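Right, a few of you asked what looking after the hand-held grippers at Allholm involves day to day. Tea's made, so a thread on how I set up the whisk station and keep it going. 1/11

The station is dead simple on paper. A table, a gridded sheet, a stand with hooks, one whisk, and a pair of grippers you hold yourself and work like big tweezers. The fiddly bit is keeping the pair behaving the same as each other! 2/11

First job of the morning is the sheet. If a corner has crept up in the night I re-tape it before I touch anything else (ask me how I learned that one). Black tape, short strips, front edge. 3/11

Then I pick both grippers up, jaws open, and hold them in over the paper to check that the blue markers on the jaw tips are clean and sitting straight. A marker that's a bit skewed will ruin your whole afternoon and you won't know till you look at the recordings. 4/11

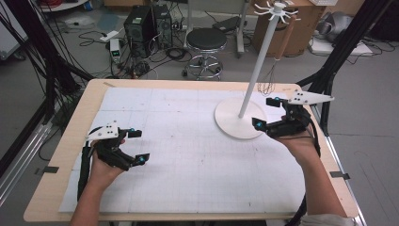
Elibariki Nzioka: do you swap the markers as a pair, or only the one that's worn? We did singles on our Udovico set and the two jaws never agreed again.

As a pair, always! I did singles in September and had exactly your problem. New ones on both jaws, then redo the zero: close fully, open fully, 12 times, slowly. 5/11

Cables next. I run a thumb down the lead from the handle to the plug and wiggle as I go. Our last fault was a lead that dropped out only when you turned your wrist over, and it took me 18 goes to catch it doing it. Eighteen!! I was ready to throw it in the canal. 6/11

Finger pads. Ours have a fuzzy fabric face, and it picks up every bit of fluff going. Lint roller, then a look along the top edge to see if it's lifting. If it is, the pad comes off and a new one goes on, I've given up gluing them back down. 7/11

Pads get changed at 1000 grips whatever they look like. I used to judge it by eye and I was always too kind to them. 8/11

Last check is a dry run up to the whisk without picking it up. I lay it down flat with the handle pointing away from me, bring the open fingers in low and see if both pads stay upright. One leaning over more than its mate means a loose screw at the root of the finger, nearly every time. 9/11

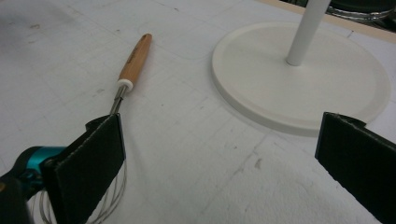

10/11 Things I keep in the drawer: spare pads, spare markers, the little hex key that came with the Ghiță kit (better than ours, don't tell anyone), a lint roller and a lead I know works.

11/11 Somebody at Sindov asked whether the stand needs bolting down. Mine isn't, I put it back by the grid lines when it gets nudged. If yours wanders more than mine does, try a bit of tack under the base and let me know how you get on. Off to order more lint rollers.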